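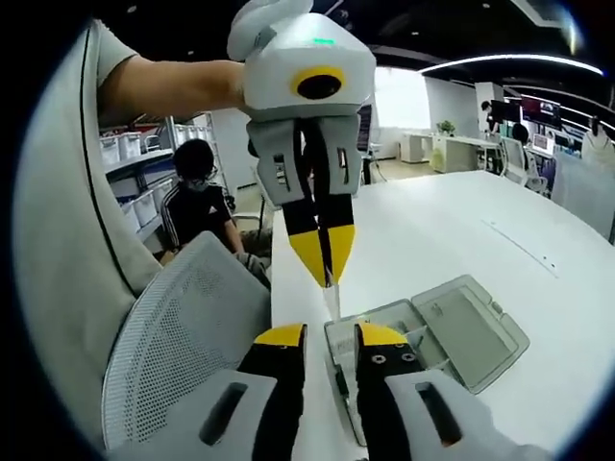

*Gray storage case, open on the table.*

# Dividers won't stay put in compartment box, small parts migrating

**Jasper Hendriks** — October 16, 2022

I keep fasteners and watch parts in hinged plastic boxes with removable dividers. Anything under 5 mm gets beneath the dividers when the box is carried upright. M2 washers are the worst. The box is stored flat at home but goes by train to a repair evening in Urkholm, so it spends the trip on its side in a bag.

I have tried pushing the dividers down harder and putting paper in the bottom. The paper shifts. I would like to keep the dividers removable. Is there a known fix, or do I need a different box?
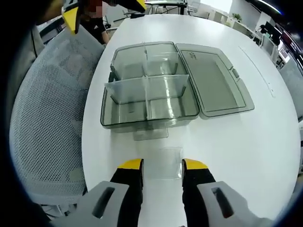
## Replies

**Ilse Martens**

There are two separate leaks and they need separate treatment.

The first is at the floor. Molded floors are seldom flat, and a divider cut straight will bridge the low spots. Lay a straightedge across the floor and check with a feeler gauge. If the gap is more than half the thickness of your thinnest washer, parts will get through in time. A thin bead of neutral-cure silicone on the bottom edge of the divider closes it. Let it cure fully before you insert the divider, or it will bond to the floor.

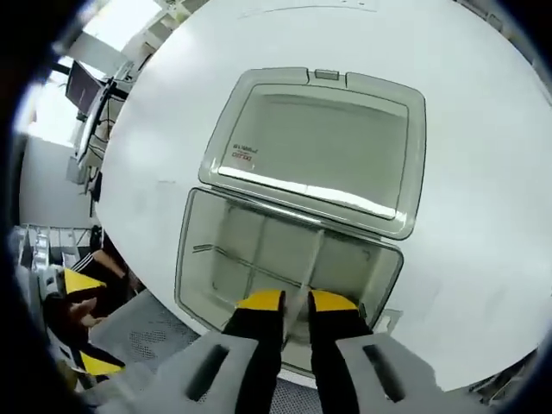 The second is at the lid. With the box on its side, parts travel along the inside of the lid and drop into the next compartment. Cut a sheet of closed-cell foam to the inner size of the lid, 2 mm thick to start with, and close the box on it. The latch should need slightly more force than before. If the lid bows in the middle, the foam is too thick.

Do not use acetone to clean off old glue. Many clear plastics craze on contact.

**Srivastava**

just glue them in. never had a problem

**lilutach_3092**

Gluing works until you need a longer compartment. I sort up to 100 part types and rearrange them every May, so fixed dividers are no use to me. 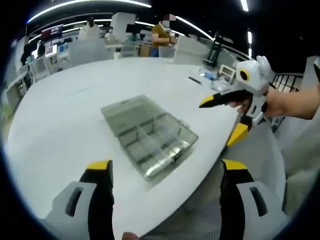

Foam in the lid is correct — I would add small zip bags for anything below M3. The bag goes in the compartment with a paper label facing up. It costs very little and the divider fit stops mattering.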